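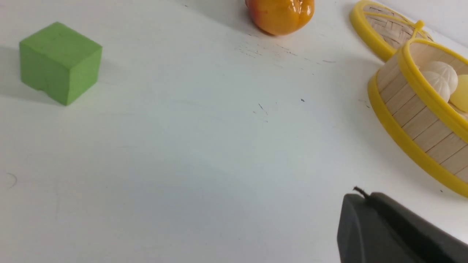 Ehsan Soltani will tell you the first thing a new person does with the robot is go too fast. They grab the controls, they swoop in, they want the bun in the steamer in one go, and then they spend the next minute fishing it out from behind the basket.

"Everybody does it. I did it for weeks," he says, laughing. "You have two good hands of your own, so you think in hand speed. You have to learn to think in gripper speed."

Soltani runs the demonstration bench at Vindlow, a small shop that teaches robot arms to do kitchen-type jobs with toy food. The idea is simple enough to explain to a ten-year-old (he has, at a school visit, and says it was the best audience he ever had). A person moves the arm through a task, the computer records every motion along with the camera views, and after enough repeats the arm tries it alone.

There are two ways of doing the showing, and people on the bench have strong feelings about which is better. Soltani likes to hold the arm itself and push it where it should go. Azadeh Alipour, who came over from the software side, swears by remote control, with a smaller arm in her hand that the big one copies.

"When I hold the robot, my hand gets in the wrist camera," Alipour says. "Then it learns from pictures that have my thumb in them! With remote I only see what the robot sees, and if I can't do the job from that view, how is the robot going to?"

She means it. She works from the wrist camera screen alone for whole mornings - no peeking over at the table - and the hardest part, she says, is the steamer. The rim sits high, the slats are curved, and from the wrist you often lose sight of the far side of the basket just when you need it.

"A cube is a gift," she says. "Flat sides, grabs the same every time. A pepper has lobes. You close on it a little off center and it rolls in your fingers, and you feel silly."

The steamer set of demonstrations stood at 295 when we talked on a Thursday afternoon, and they were going to keep at it until the arm could manage the lid. Lids are Soltani's favorite subject. The knob is small, so you have to come in from over the top, and if you tilt it even slightly on the way down it catches on the rim and slides off.

"I throw out the ones where I got lucky," he says. "If it dropped into place and I don't know why, I don't want to teach that."

What about mistakes? Alipour lights up at this one. She keeps a separate batch where she misses on purpose, stops, backs up, and tries again. After they added those, she says, the arm began to back off from a bad grab and take another run at it. "I yelled. Out loud, in the office. It missed the bun, it sort of thought about it, and it went back!"

They trade off every four hours, and new operators get three days of practice before anything they do is saved. Soltani's advice to them is to move the way you would with a full cup of coffee, and to pause before closing the fingers. Alipour's is to eat lunch first.

"Hungry people are terrible at this," she says. "Especially with dumplings."

Print this page
E-mail this page
Last updated: March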